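Session 7: How a series gets ordered, and what the announcement tells you

Handout for the television industry course, updated May 11, 2024. Read it before the session and bring your own copy of the Cisternas press release.

## 1. From script to order

A drama usually starts as a pitch. If the network likes the pitch, it pays for a script. If it likes the script, it may pay for a pilot, which is a full first episode made to test the cast, the look and the tone. After that the network either orders a season or passes.

Some shows skip the pilot. This is called a *straight-to-series order*. The network commits to a whole season on the strength of scripts, a lead actor or the writer's last show. It costs more up front, but the writers can plan the season as one story and the sets don't have to be built twice.

Terms you should know:

- **Showrunner:** the head writer, who also runs production day to day.
- **Writers' room:** the staff who break the season into episodes.
- **Bible:** the document that sets out characters, setting and long story lines.
- **Back order:** extra episodes added after a season has started airing.
- **Limited series:** a story meant to end after one season. Many are renewed anyway.

## 2. Our case: *Cisternas*

*Cisternas* is a family drama set in the town of Jivbridge, where two sisters inherit a water company and the debts that come with it. It was created by Milagros Figueroa and produced by Clalenell. The pilot script went through 3 drafts. The first was a crime story with the family in the background. By the last one the crime had become a single thread and the older sister had become the lead.

Clalenell sent the script to two buyers. The first wanted a half-hour version. The second, Sulirness, took it as an hour-long drama and ordered a season without a pilot.

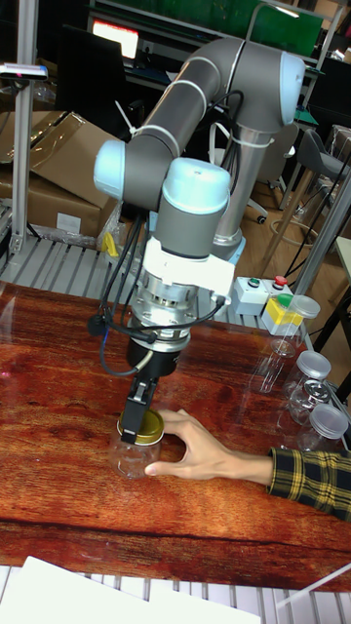
Sulirness made the order public in February. The release named the creator and the setting, gave a short plot summary and said casting was under way. It gave no premiere date. That is normal at this stage, when the network doesn't yet know how long the shoot and the edit will take, or what the competition will put in the same slot.

Note the order in which news came out after that:

1. Series order
2. Lead casting
3. First still
4. Teaser, with the season but no day
5. Premiere date
6. Full trailer

Each step gives entertainment sites a reason to write about the show again. A network that puts everything into one release gets one round of coverage.

## 3. Reading a premiere date story

Fan sites often publish a "release date" page long before a date exists. Such a page may be filled out with cast lists, old quotes and guesses based on last year's schedule. When you read one, check the following.

- Does it name a source? "Reports say" is not a source.
- Is the date a premiere on the network, a streaming date or a date for another country?
- Is the episode count an order or a plan? Orders get cut.
- Does "season 2" mean renewed, or only hoped for?

One fan page for *Cisternas* had 1,007 comments before Sulirness had set a date. Most of them were replies to a wrong date in the headline. The page was corrected later, but the wrong date had already been copied to other sites and still turns up in searches.

## 4. For the next session

Read the pilot script up to the end of act 2. Mark where each sister first wants something and where she is first told no. We will compare your marks in class.

Written work: one page on whether *Cisternas* should have had a pilot. Take a position and use the script. Plot summary doesn't count toward the page.

Optional: pick a drama you watched this year and find the first public notice of its order. Write down what changed between that notice and the first episode, including title, cast and episode count.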